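Holiday Corner, Small Space Decorating
Project report, Design for Everyday Rooms, spring section

What we set out to do

Decorate one wall and a bit of floor in the shared hallway at Bhatia House for the holidays, then pack it all down again so it fits in one bin. Budget was 300 dollars for the whole section, our group got a slice of that. Group of 4. The brief said no nails, nothing blocking the walkway, and everything reusable next year.

Materials

Small artificial tree from the Gerar outlet. String lights, clear wire. Rattan balls, blue. The black metal wall shelf was already up, on its aluminum rail, and we were told to leave it alone. Bin with lid. Twist ties, lots.

Setup

First try had the tree on a stool. Looked fine from the stairs and silly from everywhere else. Moved it in front of the shelf. Ran the lights before the balls, which is the right order, we did it the wrong way once and had to undo the lot. Plastic needles grab the wire so you dont need clips. Fluffing the branches took longer than everything else combined, should of budgeted more time for it.

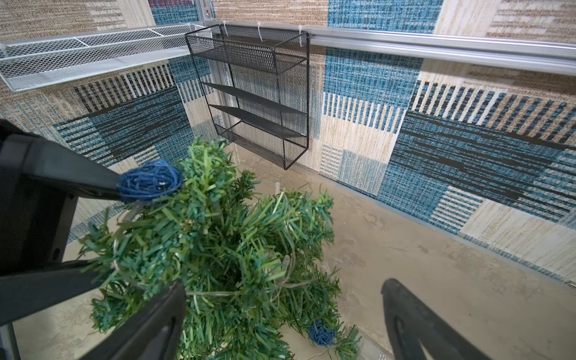 Fig. 1. Tree with clear string lights and two blue rattan balls, wall shelf behind.

Color choice was argued over. Red was the obvious pick but the wall already has a pattern on it and red plus pattern was a lot. Blue on green is quieter. Two people still disagree, noted here for fairness.

Shelf: we wanted cards on the sloping plates. Ran out of time to make them. Next group could do this, the slope would hold a card facing out.

Takedown

Balls off first, then lights, wound on a piece of cardboard with a notch cut in each end. Branches folded up from the bottom. Tree went in the bin on the 7th attempt, top first, lid closes if you lean on it. Label is on the short side so it can be read when stacked.

What we would change

Bigger bin. Measure the corner before shopping, not after. One more ball near the middle maybe. Write the report sooner.

Related reports
Briltus Lobby Makeover
Storage Under the Stairs
Fatness Cafe Window Display

2,769 views | 4 shares
Contact the course office | Back to top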